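Oiling a maple board - mineral oil or something that hardens?
Kitchen and Home > Wood care

gfagerlund
14/02/2018
Hello all. I bought a big maple board for kneading bread and I would like to protect it before first use. In the shop they sold me a bottle of Harka board oil, but the label says only "natural oils" and I do not know if it becomes hard or stays soft. My wife's family always used sunflower oil. Is this a bad idea? I don't want the dough to taste of old oil in July.

Maite Sepúlveda
Please no sunflower oil. It goes sticky and then it smells. I ruined one board this way and I had to sand it 3 times. Plain mineral oil from the pharmacy is cheap and it never turns bad.

stesness46
I don't agree with mineral oil for everything. It stays wet inside the wood and washes out, so you repeat it every month. Pure tung oil takes long to cure but after that you can forget it for a year. Sand to 400 first, not 800. With 800 the surface closes and the oil does not go in so well.

Maite Sepúlveda
A year? With weekly washing? My neighbor has tung oil on her board and it was gray by summer. Also for kneading you need flour on it, so a little dry is fine.

gfagerlund
Thank you both. I wrote to Harka and they answered that it is linseed with some wax. So it hardens, if I understand right. Mine is glued from strips, light and darker ones. Does the glue line matter for the oil?

stesness46
The glue line does not matter. The end grain matters - it drinks much more than the face, so give it extra coats. Mine is also maple in strips:

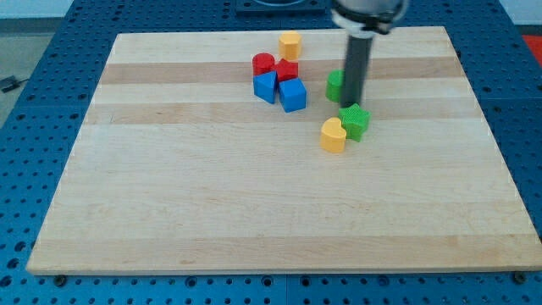
Kalliopi
I would be careful with linseed and rags. Lay them flat outside to dry, never in a ball in the trash, they can catch fire by themselves. About the coats I agree, the ends need more. But wait up to 46 days before dough goes on it, not one week as many people write.

Maite Sepúlveda
46 days without bread! With mineral oil you can knead the next morning.

gfagerlund
I think I will oil it with the Harka and use the old board meanwhile. Kalliopi, thank you for the warning, my rags were already in a ball.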